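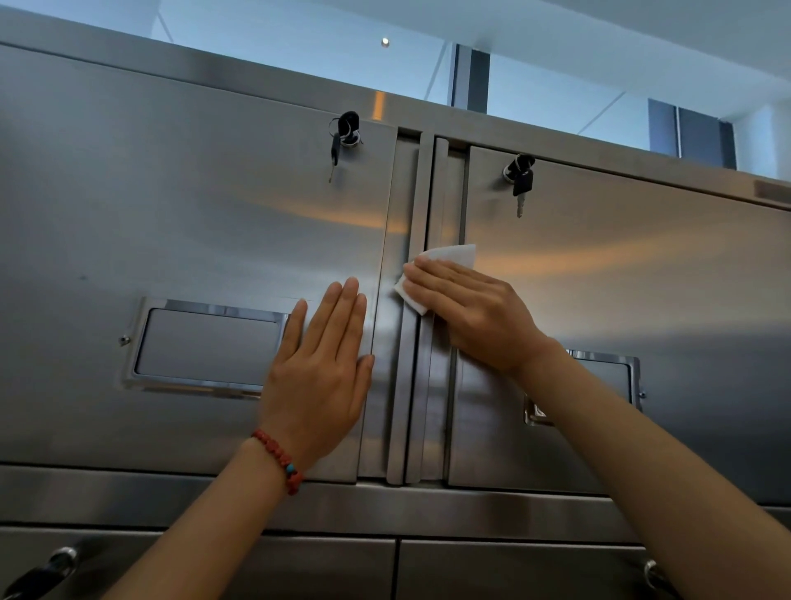

Rehema Laizer thinks we are clipping the late-night monologues too short, and that the applause ought to stay in. Her point is that a joke about a candidate gets coded differently when you can hear how the room took it. I went back through the Petek batch this morning with that in mind.

April, 9:40 a.m.

Batch has 173 clips, all from host-driven talk shows, all with at least one remark about a candidate or officeholder. Our rule so far: start at the first word of the setup, stop at the last word of the punch line. I recut 28 of them with the audience left on and coded them again without looking at my old sheet.

Result: 17 came out the same. The rest moved, nearly all from "neutral" to "against." One moved the other way. That was the Skondlow governor bit, where the crowd groans and the host backs off and says something kind about the man. With the old cut you never get to the kind part.

So she has a case. What I don't like is that we would be coding the audience as well as the host, and the codebook says host only. If we change it we have to change it for Gaveditz too, and those files came to us already trimmed. Need to ask whether the full episodes still exist.

Hường Thân coded the same recuts after lunch. We disagree on two, both interviews. In both the host asks a friendly question and then makes a face or a noise at the answer. I put "for," she put "mixed." She is probably right on the first one. On the second I still think the noise is a cough.

Interviews are a problem anyway. When a host gives a candidate most of an hour over several nights, we count each night as a separate item, which makes that show look more political than it was the rest of the month. Ristville counts the whole interview once. Their numbers and ours will not line up until we settle this.

To do:
Write up the applause question for the codebook, one page.
Ask Gaveditz about untrimmed files.
Recut the next part of Petek, keep both versions, label them A and B in the file name.
Do not overwrite the old sheet. I did that in the winter and lost the comments column.

3:15 p.m. Gaveditz answered. They have the full episodes but in a different format, audio only for the older ones. Faces are out for those, then. Applause would be fine. Sent the note on to Rehema and left the second interview marked as open.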